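Shirt folding at Histon, and what happened to the folding table

7 December 2023

I keep the process sheets for the finishing room at Histon, a workwear laundry. These are my notes on the automation work so far, mostly for people at other plants who have asked.
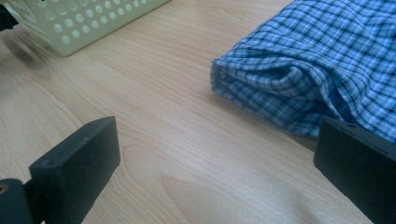

Folding was the last fully manual step we had. Washing, drying and tunnel finishing were already on timers and conveyors. A shirt came off the line, someone folded it, someone put it in a basket, and the basket went to dispatch. Four people worked the folding tables per shift. Now it is two, with the other two on inspection and repairs.

The contract run is 3605 garments a week. Plain polo shirts and T-shirts fold well on the new station. Button-front shirts are slower. Our hand average for a button-front is 19 seconds, and the station takes 37. It does not speed up in the last hour of a shift, and it does not slow down either, so the gap over a full day is smaller than those two figures suggest.

Most of my time goes into exceptions. A cuff turned inside out will stop the cycle. So will a collar button left open, if the collar rolls under. Charmaine Hendricks wrote the first exception list from memory, 102 entries, and we later merged many of them. She had been handling all of those cases without a written procedure – the training sheet for new folders was half a page long.

Her job title is now cell lead. The pay grade moved up one step in October. Vusumuzi Ndlovu went to repairs and likes it less. He says the folding table was where people talked, and repairs is a single bench facing a wall. I have asked for the bench to be turned. Facilities wants a drawing first.

Two practical points. Keep the table surface clear between cycles, including pens and tape. And log stops by garment type as well as by time. We logged only time at first, and that data was of little use when we tried to sort out the button-fronts.

Next on my list is the basket changeover, still done by hand. Lerato Mtshali has the layout and I am waiting for her measurements of the aisle.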